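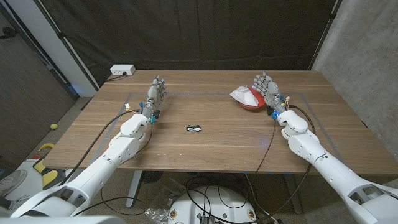
4. Setting up and levelling your table

This section applies to the Clisum table in both lengths. If you have the Clisum with the drop leaf, read Section 5 before you start. Two adults are needed for steps 3 and 8.

You will need the hex key and spanner from the hardware bag, a spirit level, a tape measure and a soft blanket large enough to cover the top. Do not use a power driver on the leg bolts.

4.1 Choosing a position

Keep the table at least 84 cm from any wall where people will be sitting. Allow the same on the side facing a kitchen bench or sideboard with drawers that open outward. Veneer changes colour in direct sun, and a table left half in sunlight will show a line by the end of its first summer. Keep it clear of heaters and ducted vents.

If you are trying out a position on carpet, mark it with chalk or string. Masking tape may lift the pile.

4.2 Fitting the legs

1. Spread the blanket on a clean, flat floor. Check it for staples and grit.

2. Remove the corner protectors from the tabletop. Leave the film on the underside until step 7.

3. With one person at each end, lower the top face down onto the blanket. Do not slide it.

4. Find the four corner plates. Each is stamped with a letter that matches the letter inside the top of one leg.

5. Stand each leg on its matching plate and start both bolts by hand. If a bolt will not turn freely for the first few threads, back it out and start again.

6. When all eight bolts are started, tighten each with the hex key until it is firm. Work corner to corner, then go around once more.

7. Peel off the film. Fit the centre rail with the four short screws (long model, 2000 mm, only).

8. Lift the table and turn it onto its feet in one movement. Do not tip it over on two legs.

CAUTION: Tipping the table on two legs can split the leg at the plate. This damage is not covered by the warranty.

4.3 Levelling

1. Place the spirit level along the length of the top, then across it.

2. Turn the foot at the lowest corner anticlockwise to raise it. The feet have 10 mm of travel.

3. Press down on each corner in turn. If the table rocks, adjust the foot diagonally opposite the one you raised.

4. Hold the foot still and tighten the lock nut with the spanner.

Note: On floorboards, check the level again after a month. Seasonal movement may call for another small adjustment in July.

4.4 Caring for the top

Wipe with a damp cloth and dry straight away. Use a mat under anything hot or wet. Silicone sprays leave a film that cannot be refinished over, so avoid them.

Adhesive tape should come off slowly, pulled back flat along the grain. Remaining glue can be rubbed away with a little eucalyptus oil on a cloth. Test it under the edge first.

4.5 Spare parts

Feet, bolts and corner plates are sold singly. Quote part number 1844 for the complete Clisum hardware bag. Orders go through Droltetero or any Holroyd stockist. Tovley legs use a different thread and must not be fitted to this table.

Revised May 4, 2021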